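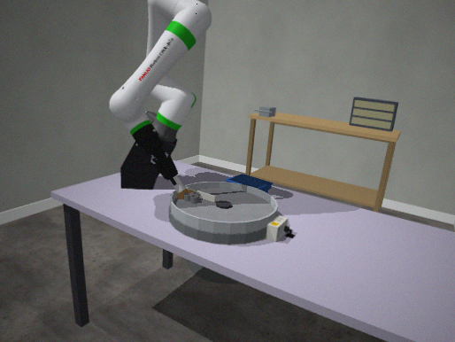 # Himenine bin tasks, simulated part

Home | Data | Tasks | License | Contact

Himenine asks a simple question: can an arm do the small sorting work of a shop floor yet? The simulated part has 3539 episodes with a FANUC CRX-10iA, picking small items from a round gray container on a table. All were made in April.

## Results so far

Our baseline gets flat plates out quite well. Small blocks lying close together are still difficult - the finger often pushes two of them at once. Of 49 test layouts, the baseline cleared 30.

So our answer is "not yet" for mixed parts. We did not test household chores.

## Known problems

- Contact friction is the same for all items.
- 6 episodes have no end label. Please skip them.

## Contact

Edith Betancur (data), Murray MacDonald (simulation), Vonance. Last change: May 30, 2024.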